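The Ketchup Incident and the Cult of the Green Light

By the standards of industrial accidents, ours was modest. An arm at the Dulcombe lab was told to pick up a toy ketchup bottle, closed its fingers, and kept right on closing them. The software reported success for the whole time. It would have gone on reporting success until the bottle gave up or somebody found the stop button, and I'm sorry to say it took us a while to find the stop button, which was behind a monitor.

I have been writing about automation long enough to have seen larger machines do dumber things. What bothers me about this one is the log. I read all 2,063 lines of it. Line 929 is where the force reading stops changing. Every line after that carries the same number, to the last decimal, and beside each one is the word OK.

A sensor whose reading never moves is dead, or as good as dead. Any plumber looking at a stuck gauge would tap it. Our monitoring package, Testamar, had no equivalent of tapping. It checked that a number had arrived and that the number was inside the limits, and a frozen number is the best-behaved number there is.

The table at Dulcombe, with the arm at work:
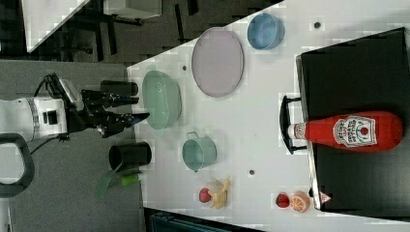
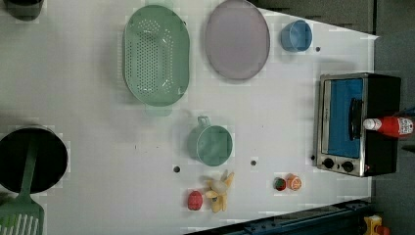
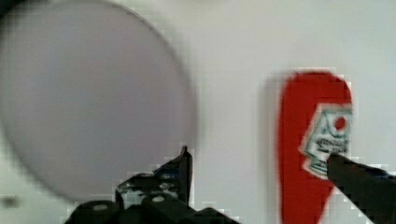
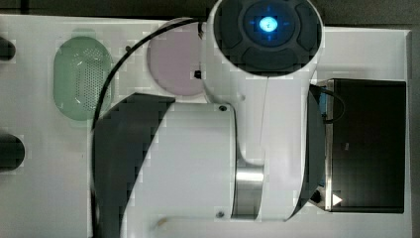
The first reaction in the building was to laugh, and I did too. It's hard to write a solemn incident report containing the word "ketchup." The second was to shrug: it was a toy, no one was hurt, reboot it and go to lunch. I think the shrug was the real failure of the day. The same controller, running the same check, is supposed to go into the packing line at Skemitz, where there will be people reaching in and out all shift long.

The fix proposed so far is a warning. Testamar already has 543 warnings it can issue, and on a normal morning it issues plenty of them. Operators treat them the way I treat the seat belt chime when there's a bag of groceries on the passenger seat. Adding number 544 will make the paperwork look better – and it will be clicked away with the others.

What I'd like instead is dull and cheap. If a force reading stays perfectly flat for 400 milliseconds while the fingers are moving, stop the arm. Don't ask anyone. Yes, it will stop sometimes when it didn't need to, and someone will have to walk over and restart it, sighing. I've heard this described as an unacceptable loss of productivity, by people who spent most of an afternoon arguing about it.

There's an old rule I picked up at the Mihăilă works, on a job where the machines were big enough to be respected: a safety signal has to be earned over and over, and silence counts as a no. They had it painted on a wall, badly. Somewhere between there and here we started reading silence as a yes, mostly for convenience, and then built dashboards to show us how much yes we had.

Skemitz is still on the schedule. The stop button at Dulcombe has been moved to the front of the monitor, where I'm told it spoils the look of the desk.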